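January, early evening

Walked the Wirnwood loop after lunch, 543 feet of climb by the sign at the trailhead. The creek was up and the lower bridge had ice on one side, so I went over slowly. Two deer near the old fence. My left knee held until the last mile, then started in again on the downhill. I stopped at the store for bread and lamp oil and got home before dark. 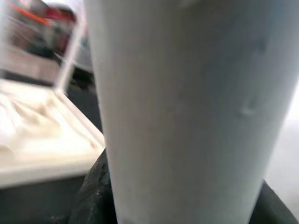

*M. Rattanakul*

Tea when I got in, then soup. I wrote up the mileage for the month. I'm 2 walks behind where I was last winter and I don't mind much. The boots need new laces and probably new soles by spring.

Snow forecast overnight. I brought in wood and filled the kettle for morning. Bed early.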